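旅行小组碰头会记录(我记的,哪里记错了大家直接在群里吼我)

时间:晚上七点半开始,说好一个小时,结果聊到快十点
地点:Melter 二楼靠里那张长桌
到场:老韩、阿岚、小郑、Maxence Renaud(以下就叫他马克桑,他自己说随便叫)、石头、我
线上:佩佩,前半段信号不好,后半段在哄孩子
请假:大鱼两口子,有事在群里补充

先说一句,我这个人做记录比较啰嗦,上次阿岚说我的纪要像小说,那这次还是像小说,你们将就看。急着要结论的直接翻到最后的分工那段。

一、上次说的事情办得怎么样了

上次定的是每个人回去问问家里人九月能不能走得开。问下来基本都可以,只有石头说他那边要看排班,得再等等。石头的原话是“我尽量”,老韩说“尽量”这两个字他听了六年了,大家笑了半天。石头答应这个月底之前给准话,我写在这里,白纸黑字。

小郑上次领的任务是比较几种去芬兰湖区的走法,他做了一个表,投到墙上给大家看。说实话表做得很漂亮,颜色也好看,就是字太小了,老韩把眼镜摘了又戴上,戴上又摘了,最后说你念吧。小郑就念了。

上次还有一条是我去问冬天的厚睡袋能不能借,后来既然定了九月去,就不用了,这条划掉。

二、到底去哪里

这个讨论得最久。其实上回差不多已经说好去湖区了,但是佩佩一上线就问了一句“为什么不去海边”,于是又从头开始。

佩佩的想法我理解,她带孩子,孩子喜欢沙子,沙子能玩一整天,大人就能躺一整天。她说的几个海岛我也都心动(谁不心动啊!)。但是马克桑说他去年刚去过一趟海岛,晒脱了一层皮,今年他想去凉快的地方,最好早上起来要穿毛衣的那种。阿岚也站凉快这边。老韩说他无所谓,只要有地方钓鱼,有地方喝茶,不要每天换酒店。

不要每天换酒店这一点全体同意,包括佩佩。上次那趟八天换了六个地方,我到现在想起来收行李那个劲头还觉得腰疼。

后来小郑翻出来他找的那家湖边木屋,叫 Karppinen,是一家人自己经营的,有几栋大小不一样的房子,门口就是码头。他把人家发过来的介绍给大家念了一遍,说湖边有一小片浅滩,是沙底,小孩可以玩水。佩佩听到沙底两个字就不说话了,过了一会儿打了一行字:那行吧。

所以目的地定了:湖区,住 Karppinen,中间不搬家。海岛留到明年,佩佩要求我一定写进来,我写进来了。

三、怎么过去

小郑的表里一共三种走法。第一种是飞到首都,租车开过去。第二种是飞到首都,坐火车,到了镇上再租车。第三种是中间先在别的城市玩两天再过去,被老韩当场否了,理由见上一节。

第一种省事,但是落地以后还要开四个多小时,而且我们落地是下午,开到那边天都黑透了。马克桑说他可以开,他开惯了,不怕。阿岚说不是怕不怕的事,是路上可能有驼鹿。马克桑说那更要看一看了。阿岚就不跟他讲了。

第二种我个人比较喜欢。火车上可以吃东西,可以看窗外,孩子还能走来走去,到镇上只剩二十多分钟车程。麻烦的地方是行李要自己拎上拎下,石头说他一个人可以拎三个箱子,前提是他去得了。

租车的公司小郑问了两家,一家叫 Visis,一家我没听清,他说那家回信太慢,先不考虑。Visis 在火车站旁边就有柜台,九座的车有,但是要早订,而且儿童座椅要单独说明孩子的身高。佩佩说她回去量一下,上次量是过年的时候,这会儿肯定不准了。

大家举手表决,第二种走法通过。马克桑投了第一种,就他一票,他说他要保留意见,我说好,保留了。

四、钱

我知道大家最不爱看这一段,但是又最爱在这一段吵架,所以我写细一点。

木屋的定金是每家 100 欧,不是每个人,是每家。单身的算一家。石头问他一个人算一家是不是亏了,阿岚说你一个人住一间带壁炉的房间,你亏什么。尾款到了那边再付,可以刷卡。

公用的钱跟上次一样放一个池子里,买菜、加油、柴火、船都从里面出。老韩提议每家先放 2000 块人民币,多退少补。小郑觉得有点少,那边东西贵,超市里一根黄瓜的价钱看了会心慌。讨论了一阵,还是先放这么多,到了那边第四天晚上对一次账,不够再加。

管账的还是阿岚。阿岚说她有一个条件,就是谁花了钱当天就要发给她,不许攒着,不许回国以后才从裤兜里掏出一团收据来说“哦对了还有这个”。她说的时候一直看着马克桑。马克桑表示接受。

酒水单独算,不进池子。这一条是佩佩提的,没人反对,只有老韩叹了口气。

机票各买各的,但是小郑希望大家尽量买同一班,不然接来接去太折腾。他会把航班发在群里,看到了就快点买,不要隔一个星期再来问“怎么涨了”。

五、到了那边干什么

马克桑准备了一张单子,写得满满的,上面有划船、桑拿、采蘑菇、骑车去隔壁村、看一个老教堂、学做肉桂卷,还有一个我认不出来的词,他说是一种拿木棍扔木棍的游戏。老韩看完说,那我什么时候坐着?

后来达成的意见是,每天上午可以有一个活动,想去的去,不想去的不用解释。下午全部空着。晚饭一起吃。我觉得这样安排很好,上次就是每天排得太满,到后面几天大家说话都有点冲(我也是,我检讨)。

划船:木屋自带两条小船,救生衣有大人的,也有孩子的,小郑已经问过了。想要独木舟的话得去镇上的 Vernero 租,他们可以送过来,但是一次最少租两天。阿岚和我想试试,其他人到时候再说。

桑拿:每栋房子都有,烧柴的那种要自己生火。石头说他会。上次在山里石头也说他会,后来满屋子都是烟,这一点我记得非常清楚。马克桑说他来生火,石头负责劈柴,就这么定了。

采蘑菇:马克桑很热情,说他从小跟外婆采。佩佩问他认得准吗,他说认得三种。老韩说那我们就只吃那三种。我们几个商量下来的规矩是,采回来先给房东看一眼,房东点头了才下锅,孩子那份用超市买的。

钓鱼:老韩要钓鱼,得办一个证,网上可以办。他让我帮他办,我答应了。他还问那边的鱼咬什么饵,这个在座的没有人知道,他自己去查。

下雨怎么办:小郑查了,那个季节下雨是常有的。佩佩建议带几副桌游,别带那种规则要讲一个钟头的。马克桑说他带一副牌,阿岚带拼图。我想带那套一千片的,被大家拦下来了,说桌子还要吃饭呢。

六、吃饭

做饭轮流,两个人一组,一组管一天的晚饭,早饭自己弄,中午随便吃点。分组先这样:我和阿岚,老韩和小郑,马克桑和佩佩,石头和大鱼,大鱼太太这次说想歇一歇,批准了。

老韩要求带一瓶老干妈,带两瓶也行。电饭锅那边没有,小郑说他带一个小的,塞在箱子里衣服裹着,上次也是这么带的,除了把手磕掉一点漆以外都挺好。

有忌口的再报一遍:佩佩家孩子不吃坚果,这个是过敏,很要紧,买面包和点心的时候一定要看标签,看不懂就拍照查。阿岚不吃羊肉。马克桑说他什么都吃,然后又说他不吃香菜,那就是不什么都吃嘛。

七、行李

我先说我的教训。上次我带了四双鞋,穿了一双半。这次我准备带一双防水的走路鞋、一双拖鞋,完了。

早晚会冷,每人至少一件厚外套。帽子手套薄的就够。泳衣要带,蒸完桑拿有人是要往湖里跳的(我不跳,我在岸上给你们鼓掌)。驱蚊的东西小郑说到那时候蚊子少了,不过还是带一点,佩佩统一买,回头从池子里出。

药箱归我管。常用的我都会配好,自己平时要吃的药自己带够,多带几天的量,放在随身的包里,不要托运。

转换插头不用每个人都买,家里有的先翻一翻。石头上次借了我一个到现在没还,趁这次写进记录里。

八、纪念册和群里的照片

阿岚今年还是想做一本纪念册。上一本大家都说好看,就是照片收得太费劲,她催了我们三个多月。这次的办法是每天晚上吃完饭,每个人挑几张当天的发到共享相册里,挑不出来也要发,发糊的也行。

封面她想换换风格,不要又是一张合影加一行字,想要那种立体一点、颜色跳一点的大字,标题还没想好。马克桑想用法语,老韩说那我怎么拿给我妈看。标题大家都可以在群里提,暂时不投票。
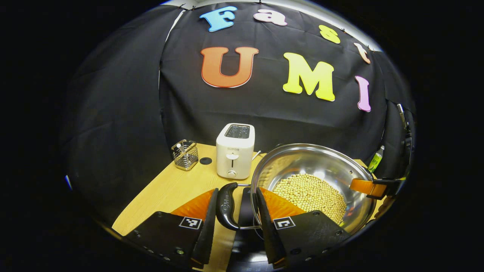
图:黑布上的彩色泡沫字,“Fast UMI”

关于内页,小郑建议少放风景多放人,说风景网上都有,人脸网上没有。我赞成。不过佩佩提醒说孩子的照片只放在我们自己的册子里,别往外发,大家都同意,这条对所有人家的孩子都一样。

印多少本到时候再统计,上次每家一本不够,老韩的妈妈和妹妹都要走了一本。

九、别的零碎

护照。请大家现在,就是看到这一行的现在,去抽屉里看一眼有效期。小郑上次出发前才发现快过期,那几天他瘦了一圈。要办签证的材料清单我会单独发,里面银行流水那一项最费时间,先去打出来。

保险各家自己买,要包含医疗和行程取消的。阿岚有一个对比的表,想要的找她要。

家里的花和猫。阿岚的猫送到她姐姐家。我的花没有着落,如果谁有不去旅行而且有耐心的朋友,请介绍给我,一共也没有几盆,就是那棵龟背竹有点娇气。

马克桑问能不能带他表弟。大家问表弟人怎么样,他想了想说“比较安静”。木屋的床位是够的,小郑说再加一个人的话火车座位要重新看。先不定,马克桑回去问清楚表弟是真想来还是随口一说。

老韩问那边有没有开水。我说有,有壶。他说他还是带自己的壶。

十、分工

小郑:跟 Karppinen 确认日期和房子,付定金;看火车票;把航班发到群里。他跟房东说好 19 号之前回复,所以大家定金要赶在这之前转给他。
阿岚:建账本,收公用的钱;纪念册。
佩佩:量孩子身高,发给小郑;买驱蚊的。
马克桑:问表弟;把活动单子删掉一半再发一遍;联系 Vernero 问独木舟的价钱。
石头:月底前给准话;还我插头。
老韩:自己查鱼饵;跟小郑把他们那天的菜单想一想,别又是面条。
大鱼:看完这份记录在群里说一声,行不行都说一声。
我:签证材料清单,药箱,老韩的钓鱼证,这份记录。

租车那边,Visis 说订了以后提前 24 小时取消不收钱,所以小郑打算先把九座的占上,等石头和表弟的事情定了再看要不要换。

下次碰头还在 Melter,还是七点半,具体哪天群里接龙。上次是我们说话太大声被隔壁桌看了好几眼,这次楼上有张圆桌,老韩已经去跟老板打过招呼了。那天谁早到谁先点壶茶,炸蘑菇点两份,今天一份上来我一块都没抢到。

补充:散会以后大鱼在群里回了,说他们两口子都可以,做饭跟石头一组也没意见,只是问能不能不排在第一天。那就把我和阿岚排第一天,阿岚已经同意了。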